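# Towels and Linens: Frequently Asked Questions

The Dumstead Bathhouse opened in 1882 and has lent towels to bathers for most of the time since. The questions below are those most often put to the front desk and the laundry room. Guests with a question not answered on this page may ask at the desk during opening hours.

## Borrowing a towel

**Is a towel included with admission?**

Yes. Each adult and child receives one towel on entry. A second towel may be rented for $3, payable at the desk.

**May I bring my own towel?**

You may. Please mark it with your name. Towels left on the benches at closing are collected with the house linens, and an unmarked towel is difficult to trace after it has gone through the wash.

**Are the towels cotton or microfiber?**

Both are in use. Cotton bath towels are issued for the warm pool and the steam rooms. Microfiber towels are issued for the swimming lanes and the exercise studio. Guests who prefer one or the other throughout the building should say so at the desk.

**I have sensitive skin. What detergent is used?**

All house linens are washed in an unscented liquid detergent. No fabric softener is used on any towel. A printed list of ingredients is available on request.

## Washing and drying

**How often are the towels washed?**

Every towel is washed after each use, including towels that are returned folded. On a busy Sunday the laundry handles about 400 of them.

**Why is fabric softener not used?**

Softener leaves a coating on the fibers, and a coated towel takes up less water. The effect is greatest on microfiber. Guests who buy towels from the Bathhouse shop are advised to leave softener out at home as well.

**How should I wash a microfiber towel at home?**

Wash it in warm water with a small amount of liquid detergent, apart from cotton items, which shed lint that clings to the microfiber. Dry it on low heat or hang it on a line. Do not iron it, and do not use bleach.

**Will the color run?**

Dark and bright towels, blue ones in particular, should be washed alone the first time. If the rinse water is still tinted, repeat the wash before adding other items.

## Folding and storage

**How are the towels folded?**

The Bathhouse uses a single fold for all bath and studio towels so that they sit evenly on the shelves. The towel is held by its two upper corners, lowered onto a clean table, and smoothed from the center toward the sides. Slightly wavy edges are normal in microfiber and need not be pulled straight.

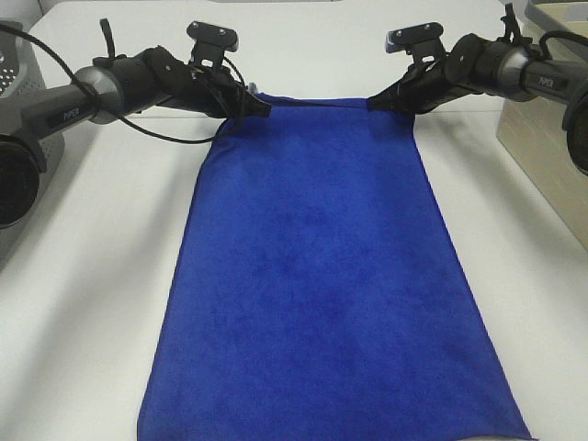 The upper corners are then brought down to meet the lower ones, and the towel is turned and folded in thirds. The folded edge faces outward on the shelf. Light creases across the middle generally disappear in use and are not a reason to wash the towel again.

**Should towels be folded while still warm from the dryer?**

Cotton towels may be. Microfiber towels should be allowed to cool first, as creases pressed into warm microfiber tend to stay. In the laundry room they are left flat for 20 minutes.

**May towels be stored in a closed cabinet?**

Yes, provided they are completely dry. A towel put away damp will develop an odor that one wash may not remove. The Bathhouse rotates its shelves from the bottom, so the newest stack is always the last to be issued.

## Damage, loss, and old towels

**What happens if I tear or stain a towel?**

Please return it to the desk and mention the damage. There is no charge for ordinary wear. Hair dye and self-tanning lotion do not wash out, and guests using either are asked to request a dark towel.

**I took a house towel home by mistake. What should I do?**

Return it on your next visit. It does not need to be washed first.

**What becomes of worn towels?**

Cotton towels that have thinned are cut down for use as cleaning cloths. Worn microfiber towels are kept for mopping the studio floor. A towel is withdrawn altogether when its hem has come away or when it no longer absorbs water properly.

**Can I buy the towels?**

New towels of both kinds are sold at the Bathhouse shop, next to the Jatov Street entrance. Used towels are not sold. Orders for larger quantities should be placed in writing at the desk.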